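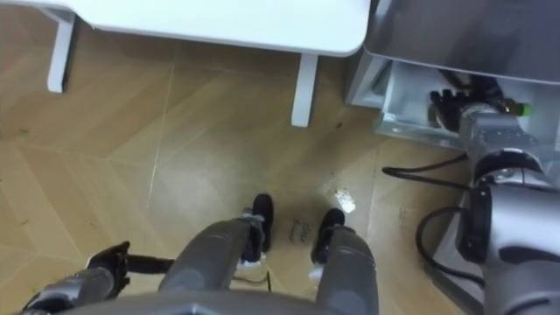
A reader wrote in to say that we had the Sudard Street shooting listed twice, once as a homicide and once as an aggravated assault, and could we please make up our minds, seeing as only one man was shot and he died at the hospital the next morning.

January 31, 2024
By the crime log bench, Venumcombe newsroom

Well, the reader is right, and I'm grateful, because that email gave me the push to finally sit down with the duplicates. I've been meaning to do it since August, when we moved the log over to Tonier and everybody was so pleased with the map that we left the old import rules alone.

What I think is going on, for whoever picks this up after me. The police department puts out an incident sheet the night of the call. If the charge changes later, they don't fix the old sheet. They put out a new one with a new number, and the old one stays up. Tonier looks at the number, sees something it has never met before, and makes a new entry. So a victim who dies overnight goes into our log as an assault and then again as a homicide, with two pins on the map a few yards apart. On Sudard Street the second pin even landed on the wrong side of the road, in front of the tire shop, and I expect they would like that cleared up too.

Pulled the whole table this morning. 1,079 entries since the move. I tried matching on date and address first and got a terrible mess, mostly because of the courthouse and the Rey parking garage, where there's a car break-in practically every night and they are all perfectly real and all at the same address. Lost most of the morning to that. Then matched on date, block and victim's age, and things calmed down nicely. That gave me 30 pairs to read by eye.

Read them all over lunch and a bit past it. 11 are true duplicates of the Sudard Street kind, an early sheet and a later one. The others are separate incidents that happen to look alike, including a pair of brothers robbed on the same block on the same evening whose ages had been entered the same by mistake. I would have merged those two without a second thought if I hadn't gone back to the original story, so please, please do go back to the story before you merge anything!

Did the merges by hand. I kept the later sheet as the main entry and put the earlier number in the notes field, so that anyone calling the records office with the old number can still find it. Didn't delete anything. The lawyers like us to be able to show what we published and when, and I like it too, having once had to rebuild a week of arrests from printouts.

Corrections: a line has gone up at the top of the log saying that some incidents were counted twice and have been combined. I wrote it three ways and used the plainest one. The homicide number was never wrong, thank goodness – the extra entries were all sitting in the assault column – but the assault chart we ran with the year-end piece was too high, and that needs its own correction on the story itself. The draft is in the shared folder under the story's name. I'd be glad if somebody with fresher eyes than mine would read it.

The rule for new sheets is half done. Tonier will let you hold an entry for review when date and block agree with an older one, and I have that switched on now. The trouble is the garage again, which will land in the review pile every single morning. I put in an exception for vehicle break-ins and tested it on the last 100 sheets. It held the ones I wanted and let the garage through, though it also let through a carjacking there that I would have liked to see, because the department had typed it up as a vehicle theft. So the exception is too wide. Leaving it on overnight anyway and will look at what comes in.

Also noticed, and not fixed: the log takes up to an hour to show a change on the public page. If you correct something and it looks the same, give it a while before you correct it again. I did one merge twice that way and had to unpick it.

Wrote back to the reader to say thank you and to explain what had happened. Got a very nice reply, along with another address to check, out by the old cannery. Haven't looked at it yet.

For tomorrow: the cannery address, the carjacking wording, the year-end chart. And ask the records office whether the new sheet could carry the old number somewhere on it, even in the margin.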